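Packing Table Gallery

Updated 4 Nov 2025

The packing table at Radwan gets used for nearly everything that has to leave the building in a bag. Overnight kits, gym bags, spare clothes, bedding for the guest rooms on Burer Street. This page collects notes and pictures from the table, with a line or two on each job. It will be added to as more comes in.

Soft bags get most of the space here. Hard cases are simple enough to pack and don't change much from one job to the next. A soft bag takes the shape of whatever goes in first, and it folds over on itself when there isn't much inside.

Before you start

Clear the table first and put the bag down with the opening toward you. Check the side pockets. Old receipts, hair ties and single socks are the usual finds, and they go in the tray at the end of the table until someone claims them.

Bags are stored flat on the lower shelf. The 40 liter size is on the left and the 66 liter size is on the right. The larger ones came from Nisix in July and have a stiffer base than the older set.

The black bag

A plain black fabric bag with padded sides. It slumps at the top when it's left standing, so the heavier folded items go into the bottom corners before anything else. The padding takes up some room inside — allow for that when you lay things out. 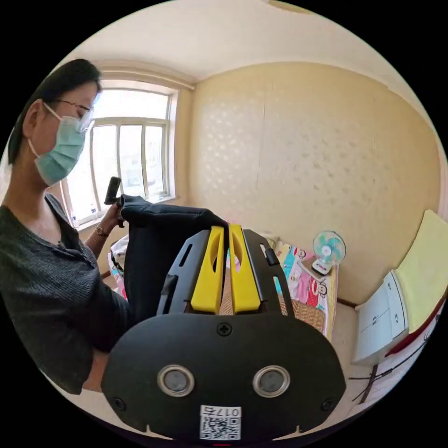 A woman with the black bag, top folded over. The pink and white patterned item is next to it.

Patterned and light-colored items

Light fabrics are kept apart from dark ones until they have been washed at least once. After that they can share a bag. Fold them with the pattern facing in if they're going next to anything with a zipper or a buckle.

Bedding is rolled. A single sheet and pillowcase make one roll, held with a cotton tie, and two rolls fit side by side in the 40 liter bag. Comforters go in the larger size by themselves.

Straps

Loose straps catch on the shelf and on each other. Shorten them all the way, then tuck the ends under the flap. Shoulder straps that unclip should be taken off and put in the outside pocket. A few of the older bags have sewn-on straps, and those get wrapped around the bag once and tied.

Labels and the Betus list

Every finished bag gets a paper tag on the handle with the room or the person's initials and the packing date. Write it in marker. Ballpoint fades on the tags we have now.

The same details go on the Betus list, which hangs on the wall by the door. The list has 95 lines to a sheet, and full sheets are filed in the drawer underneath. If a bag is unpacked and repacked, cross out the old line and start a new one.

Still to come

Shoe bags, the tall laundry sacks and the rolling duffel. The duffel is out for a new wheel, so that section will wait until it's back on the shelf.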